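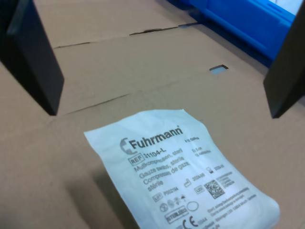 Rongrong Xia replied to the draft before it had been formally circulated, and her objection was short. A pause was not a result, she wrote, and the report should not be allowed to treat it as one. If the arm waited before closing on a gauze packet, then the arm was slow, and slowness already had a column in the table.

The point was noted in the minutes of the Ellia Institute and passed to me as author. I was asked to answer it in the text itself, in plain terms, before the report went to Grorow for approval.

The Istia method is simple to state. A person guides the arm through a task, many times, and the record of those movements is used to train it. The person is then taken out of the work. Our study set the method a modest task, the sorting of small medical supplies into bins, and gave it 1000 recorded demonstrations to learn from. The demonstrations were made by two operators working in turn. The first left us in January, when her contract ended. The second had died before the training was complete, having made 382 of the recordings, and his share was kept in the set because there was no technical reason to remove it.

In the trials that followed, the arm sorted well. It also did something that had not been asked of it. When a packet lay at an angle, the gripper came down over it, stopped with its fingers open for two seconds, and only then went on. With packets lying straight it did not stop.

I raised this at the morning review and was advised to shorten the waiting time in the control software. I found no waiting time there to shorten. The pause had been learned.
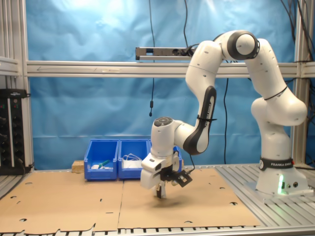 The question for the report was therefore where it had been learned from, and the method allowed for an answer. Each recording carried the initials of the operator, and the set could be divided and the training run again on each part alone. I did this over several evenings, when the Feng building was quiet and the heating had gone down. Nothing on the table was altered between the runs. The two sheets of cardboard stayed as they were, with the seam between them and their near edges torn, and I took care not to lean on them. Trained on the first operator's work, the arm went straight down and closed. Trained on the second operator's work, it came to a tilted packet and waited.

I then went back to his recordings, which I had avoided. They hold no picture of him and no sound. They are lists of joint positions against time. Read in order, they show a man who moved quickly in the open parts of the task and who stopped above anything that lay crooked, every time, before he took it. I had sat beside him for most of that work and had never noticed. I had supposed that he was talking to me.

Rongrong Xia came down to see the divided runs for herself. She asked for the second one three times. She asked whether the pause improved the grasp, and I said that it did not; the difference in success between the two parts was too small to report. She asked whether it did any harm, and I said that it made each such movement longer. She stood for a while with her coat on. Then she asked what he had been looking at.

I said that the record did not show that.

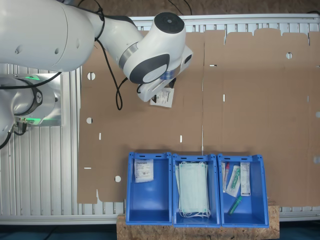
Her second note reached me the following afternoon. It withdrew the first in part. The pause might be described, she wrote, provided that it was described as a property of the data and that no cause was offered for it. She further required that the recommended version of the model be the faster one, trained after the waiting periods had been cut from the recordings, as users of the method would expect.

Both changes have been made. The faster model is the one described in the main text and the one that has gone to Grorow. The uncut recordings have been placed in the Istia archive under the operator's initials, with the model trained on them, and may be requested in writing by any member of staff.

One request has been received so far. It was made by Rongrong Xia, and under purpose of use she had written "comparison". The form was in order and I approved it. She has the laboratory booked after six o'clock, and I have left her the key to the cabinet and a note on how the packets should be laid.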